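Travel > Visit Reports > Food and Farming

A Visit to the Canen Dairy, Llanos

December, by the site editor

The Canen dairy sits at the end of a gravel road outside Llanos, past the grain elevator and a closed gas station. I went for the winter open day. Parking is in the field on the left, and the ground was frozen hard enough that the cars had no trouble with it. There is no charge to get in, but the tour of the cheese rooms needs a ticket, and those are handed out at the farm shop from 9 a.m.

I got a place on the second tour. It starts in the barn, where the cows stand on straw between milkings. The herd is mostly Jersey crosses, and the milk goes through a pipe under the yard straight to the vat room. The guide said the pipe was put in when the old can cooler failed, and that it saved a good deal of carrying.

Visitors put on paper caps and shoe covers before going any farther. The vat room is warm and loud. The main vat holds 2,000 liters and was being stirred when we came in. We watched through a window while the curd was cut, drained, and packed into molds. Most of what they make is a firm, mild cheese sold under the Sukadier name. It is pressed overnight and then goes into brine.

The aging cellar was the best part for me. It was dug into the hill behind the barn, and the shelves run the whole length of it. The wheels are turned and brushed by hand. The young ones are pale and smooth, and the older ones have a gray-brown rind that smells like mushrooms. A wheel stays down there for at least 2 months, and a few are kept much longer for the Christmas trade. Take a sweater. The steps are steep and there is a rail on one side only.

After the cellar there was a tasting in the shop, with three ages of Sukadier and a soft fresh cheese that doesn't travel well and is sold only on site. I liked the middle one. The oldest was too salty for me, though it went quickly with other people.

The last stop was the side room, where a series of short talks runs through the afternoon. I sat in on the one about keeping cheese at home. The advice was to wrap it in paper, put it in a box with a lid, and leave it in the warmest part of the refrigerator. Somebody asked about freezing, and the answer was that it is fine for cooking but ruins the texture. 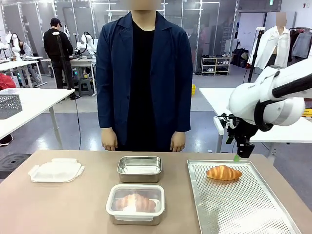
At the table, with a steel container and a white plastic lid.

The shop takes cards. Prices are a little lower than in town, and there is a bin of end pieces by the register that is worth looking through. Lunch was soup and bread from a counter in the old milking parlor, with almost 50 people in line at noon. Go early or wait until one.

The bus from Umeck stops at the elevator, and it is a 2 mile walk from there with no sidewalk. The next open day is in spring, when the calves are out.

Last updated: January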